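Flitcombe House
Shared Kitchen and Dining Room: Monthly Safety Checklist
Month: March
Checked by: Seija Ojala
Started 7:15 a.m. on Tuesday, before breakfast service

Marks used: OK, FIX (repair or replace), WATCH (look again next month)

FLOORS AND WALKWAYS

1. Floor dry and free of grease by the range. OK

2. Mats lie flat, no curled corners. FIX
Mat at the dish sink has curled again on the side nearest the door. I turned it around for now. Standlow can supply the heavier kind and I have asked for a price.

3. Path to back door clear. FIX, done same day
Two crates of onions and a mop bucket in the way. Moved to the pantry. The delivery driver leaves crates wherever there is floor, so whoever signs for them needs to point him to the pantry.

4. Exit light over back door working. OK

HEAT AND GAS

5. Burners light cleanly, flame blue. WATCH
Left rear is slow to catch. Cleaned the ports with a pin and it improved a little. If it is no better in a month I will call Huerta.

6. Gas shutoff reachable and labeled. OK
Label is faded but can still be read.

7. Hood filters clean. FIX
Sticky. Soaked overnight and put back. The cleaning sheet on the wall had no initials on it for two weeks.

8. Fire extinguisher in place, needle in the green. OK

9. Fire blanket in its pouch. OK
Someone had hung aprons over it. Please use the hooks on the other wall.

WATER AND WASHING UP

10. Hot water at hand sink. OK
Thermometer read 108 after running for a minute.

11. Soap and paper towels at hand sink. FIX, done same day
No towels. Refilled.

12. Dishwasher rinse temperature. WATCH
Tag says 180 and the gauge got there on the second cycle only. Run one empty cycle first thing until this is looked at.

13. No leaks under sinks. OK
The old stain under the dish sink is the same size as last month.

ELECTRICAL

14. Cords and plugs sound. FIX
Toaster cord is nicked near the plug. Toaster is in my office with a note on it. Please don't bring it back out.

15. GFCI outlets trip and reset. OK
All tested with the button.

COLD STORAGE

16. Refrigerator at or below 40. OK

17. Food labeled and dated. FIX
Three tubs with no date, thrown out. One was probably soup.

18. Freezer door seals. WATCH
Bottom corner is stiff. Paper strip test held, but only just.

DINING ROOM TABLES AND TABLEWARE

19. Tables steady, none rock when leaned on. OK after adjustment
Table by the window had one foot screwed up too far. Leveled it.

20. Tabletops and edges in good condition. OK
No chips or lifted trim that could catch a sleeve. Press along the edge with your thumb when you check this one, as the trim can come away before you see a gap.

21. Metal tableware free of dents, cracks and sharp rims. FIX
Sorted through the whole rack of 126 pieces. Pulled seven: four plates with nicked rims, two forks with bent tines and a bowl with a split at the roll. They are in the box marked SCRAP and should stay there.

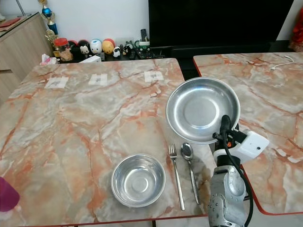

Rims are where most of the trouble with metal tableware starts, and a quick look down into the stack will miss it. Take the pieces out a few at a time and lay them on a clean table. Run a folded cloth around each rim and see if it snags, then turn the piece over and look at the underside. The stainless plate needs to be tilted as it is in the picture, so the light runs along the flat rim and a dent breaks up the reflection. Set the fork and spoon down side by side, as they are next to the bowl there, and compare the handles for bends. Look down inside the bowl too. A faint ring at the base is no reason to reject one, but a line you can feel with a fingernail is.

22. Tables pushed together leave no pinch gap. WATCH
Where two tables sit alongside each other, check the join for crumbs and for room to trap a finger. The pair near the hatch had drifted apart since last month. Pushed them back.

23. Anything taped to tables lies flat. OK
Lifted tape collects food and can't be wiped properly. Replace it when a corner comes up.

24. Cutlery stored handles up. FIX, done same day
Half the knives were in blade up. Turned them all and put the card back on the tray.

FIRST AID

25. Kit complete. FIX
Out of blue bandages and burn gel. Ordered from Prorkthorpe.

26. Incident book in its place. OK
One entry, a small cut from a can lid. Cleaned and covered, no further action.

TO DO BEFORE THE NEXT CHECK

Mat at dish sink: order once the price is in
Toaster: new cord or new toaster
Hood filters: initials on the sheet every week, please
Replacement plates: four, same size as the others so they stack
Dishwasher: booked for a visit, waiting on a time

Finished 9:40 a.m.
S. Ojala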